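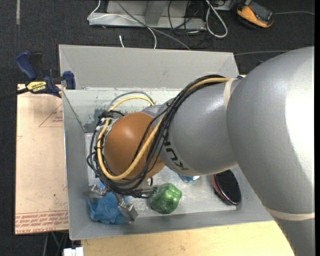
Why does my planner keep saying "no path found" when the gripper could obviously reach the object?

Most of the time the goal pose sits inside your collision model of the bin, so the planner throws it out before it even starts searching. Your walls are probably too fat.

I lost a whole Monday to this one, so let me walk you through how I fix it now. I use Toltura for planning and Cosex for grasp detection, but any similar pair should behave the same way.

Step 1. Check the goal by itself
Before you touch any planner settings, run the collision checker on just the final pose and print the names of the two things that touch. Mine said "bin_wall_left / finger_1" over and over (I'd been cranking up the time limit for hours, sigh).

Step 2. Look at your padding
Toltura let me set one padding value for everything, and I had it at 15 mm. That's fine out in the open and terrible next to a wall! Give the bin its own value. I dropped mine to 4 and left the rest alone.

Step 3. Model the slope
If your bin has sloping walls, don't use a plain box. Five thin slabs will do it, one for the floor and four tilted ones for the sides. Measure the top opening and the floor separately.

Step 4. Add the stuff on the arm
Cables count. So do clamps on the rim. I wrap the cable bundle in one big capsule attached to the wrist link, and each clamp gets its own little box. It's ugly and it works.

Step 5. Try more than one grasp angle
Ask Cosex for a handful of wrist rotations per object and filter them through the checker first. Only the survivors go to the planner.

Step 6. Replay old scenes
I keep logged scenes in a folder and rerun them after every change. Out of 1,206 goals, 896 got a path before the new bin model. If yours still fails after all this, bump the planning time to 500 ms and check your joint limits, especially the last wrist joint. Mine was set too tight in the config file for months.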